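[Clurkulis-list] Re: Toast going dark on one side

From: Leonie Bühler
To: Clurkulis-list
Date: May 22, 2020

Print this message | E-mail this message

Keabetswe Sithole wrote:
> My bread browns well on the left and stays pale on the right.
> It is a plain white loaf, bought sliced. I have tried settings
> 3 and 4 and the only change is that the left side burns. Is it
> the bread or do I need a new toaster? Also, does anyone still
> have the rye recipe Engelbert posted in February?

Hello Keabetswe,

Try turning the slice round halfway through. If the pale side stays on the right of the slot, the bread is fine and one of the elements is weak. If it moves with the slice, the loaf is drier at one end, and a different bakery will cure it.

Empty the crumb tray as well, with the plug out. Mine had not been done for a year and the smell went straight away.

I do have the rye recipe. For one tin:

400 g wholemeal rye flour
282 g water, lukewarm
46 g rye starter, fed the night before
8 g salt

Mix, leave covered for 4 hours, then bake in a hot oven until the crust is dark. Engelbert leaves it a full day before cutting, and I would do the same — it is gummy otherwise. Slice it thinly and toast it low, twice. Rye takes longer than white and then burns at the edges.

Yu-ting asked last month about freezing. Slice first, put paper between the slices, and toast from frozen. I have not tried it with the seeded version.

Leonie

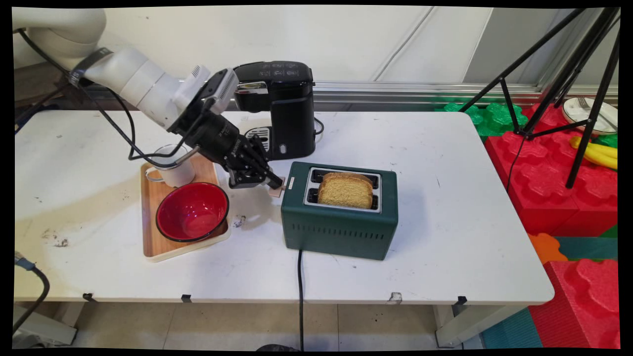

Dark green toaster, lever at the left end

Contact the list owner | © Clurkulis-list | Back to top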